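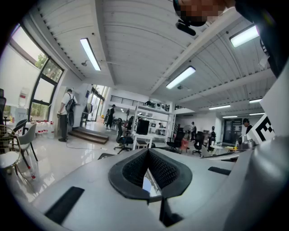 Stasamia hand-held gripper: black mesh-textured finger pad, marker panel on the right

Stasamia Hand Gripper
Maker: Zurkitz
Availability: in stock
Sold as: single unit or matched pair

Overview

We've had the Stasamia in our range since October and it's still the thing visitors pick up first. You hold it, squeeze it, and do an ordinary job with it: fold a tea towel, put the mugs away, move parts from one bin to another. What you get at the end is a recording of the job done at the fingertips, ready to train an arm that will have a go at the same thing.

The question everybody asks at the counter is whether machines can do the chores yet. Some of them, some of the time! Picking up a cup and setting it on a shelf is in pretty good shape. Sorting parts by colour or size on a bench is good too, if the lighting behaves and the bins stay put. Folding is slow but lovely to watch (shirts with collars are another matter). Anything with a wet cloth, a tangled cord or a bag that won't stay open is still hard going, and we'd be pulling your leg if we told you otherwise.

That's a big part of why we like this tool. You find out very quickly which jobs are hard when you have to do them with two fingers yourself. Eduard Paulík, our bench tech, spent a whole afternoon trying to peel a garbage bag off the roll and came back with a much better opinion of his thumbs.

Fingers and body

White and grey body, with a mesh-textured pad at the fingers. The texture grips cardboard and fabric nicely and lets go cleanly, though very glossy packaging can still slide a little. Pads come off with a small hex key. Don't overtighten them, the inserts are only plastic.

The black-and-white square marker sits on its own upright panel. Keep it clean and matte. No tape over it, not even the clear kind, as the glare plays havoc with tracking.

Specifications

Weight: 994 g with battery fitted
Maximum finger opening: 80 mm
Battery life: 5 hours of recording
Charging: USB-C, cable supplied
Storage: removable card, not supplied
Handedness: either

What's in the box

Gripper, one pair of spare finger pads, charging cable, hex key, printed calibration sheet, wrist strap. The hard case is separate.

Which chores to start with

Start with something boring. Vojtěch Skála runs our training mornings and always begins with cups on a shelf, then moves people on to clearing a table. Go at an even pace and finish the motion, right down to opening the fingers and backing away. People tend to fling the last one and walk off, and an arm trained on that will happily fling things as well.

For shop-floor work, bin picking and kitting are the friendliest jobs. Screwdriving isn't a good fit for these fingers. If your work is mostly fasteners, have a look at the Vlček driver attachment on our tooling page.

In the kitchen, plastic tumblers before glassware, please. Cutlery is fiddly but doable once you've turned the forks handle up. Jars with tight lids need a pair of units and a fair bit of patience, and we haven't yet seen an arm do them well enough to brag about.

Working with arms

The Grustbridge wrist adaptor carries the same pads on an arm, so the fingers that learned the job match the fingers that do it. It makes a real difference with soft goods. Check your arm's payload before ordering, and allow for the cable.

Spares and extras

Wrist adaptor, Grustbridge: $284
Finger pads, pair: ask for current price
Hard case, single or pair: ask for current price
Replacement marker panel: ask for current price

Care

Wipe the body with a damp cloth. Pads can be washed in warm soapy water and dried flat overnight. No solvents on the rubber strips, and don't leave the unit in a parked car in summer.

Trying one out

You're welcome to come in and use our demo pair on whatever you like. Bring your own chore! Odd-shaped lunch containers and fitted sheets are especially welcome.

Page updated February 2025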